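Re: [jisville-allotments] Water meter readings for July

On the July thread, the plot secretary wrote:

> The new Torkine meter shows we used 353 units last month, against 160 in
> the same month last year. Please all cut back on hosepipes until we know
> more. The committee is minded to raise the water charge by 4 pounds a plot.

I'd want to see a bit more before anyone pays extra. The old meter was read by whoever had the key, and at least once last summer the figure was copied over from the month before. So I don't put much faith in the 160.

Has anyone checked that the Torkine counts in the same units? The old one came from Jakubowski and I'm fairly sure its last digit was a decimal.
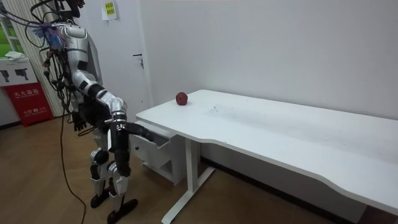 The other thing is the trough by the Litamness gate. Its ballcock was sticking in spring and I never saw a message saying it was mended. A trough that overflows every night gets through far more than a few of us watering beans.

Could someone read the meter at 9 in the evening and again at 6 the next morning, with all taps off? If it moves, we've a leak, and the 4 pounds can wait.

Plot 357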